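Mesa Undarby de Pevolby: mi opinión después de nueve meses

Bueno, ya tocaba. Me habéis escrito varias preguntando por la mesa blanca de la cocina (Oona, tú la primera, que me lo recordaste hasta en los comentarios de la receta de lentejas) y por fin me siento a contarlo todo.

La compré en la tienda de Covotport por 144 euros, en blanco, que también la tienen en gris. Yo iba a por una lámpara, ojo. Pero llevaba meses cenando en una mesita plegable que bailaba con cada plato y la Undarby estaba ahí puesta, tan sencilla, y caí.

El montaje: las instrucciones hablan de 40 minutos y yo tardé más de 144, con merienda incluida. Los tornillos vienen todos en la misma bolsita, los largos y los casi largos, y yo puse los casi largos donde no era. Tuve que desmontar dos patas y me enfadé muchísimo — con la mesa, con la bolsita y con mi prima Valquíria, que me miraba desde el sofá. Si podéis, montadla entre dos y con la alfombra debajo.

Ya en el día a día, ¡me encanta! Cabemos cuatro bien y cinco si alguien come de lado. No cojea nada, y mira que el suelo de mi cocina es antiguo y tiene sus ondas. Para amasar me viene perfecta de altura, y eso que soy bajita.

Lo del blanco tiene su miga. El café sale con un paño húmedo, el tomate también, pero la cúrcuma... una tarde entera con bicarbonato y todavía sé dónde cayó. Los cuadernos de mi hija dejan rayitas de lápiz que se van con goma de borrar, truco de Iolanda, la del segundo.

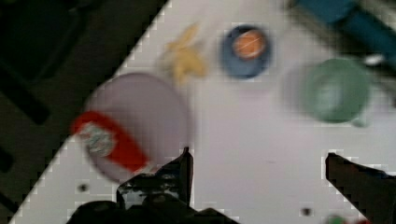

El tablero blanco, con el suelo oscuro al lado.

Pegas de verdad le pongo dos. Los cantos son bastante rectos y me he dado en la cadera más veces de las que quiero reconocer, y no se puede extender, así que en Navidad volvió a salir la plegable. Miré también una de Barbosa que sí se abre, preciosa, pero se me iba de presupuesto y pesaba un quintal.

¿La volvería a comprar? Sí, aunque esta vez separaría los tornillos antes de empezar. En junio quiero cambiar las sillas, así que si tenéis alguna cómoda y que no cueste un riñón, dejádmela en los comentarios.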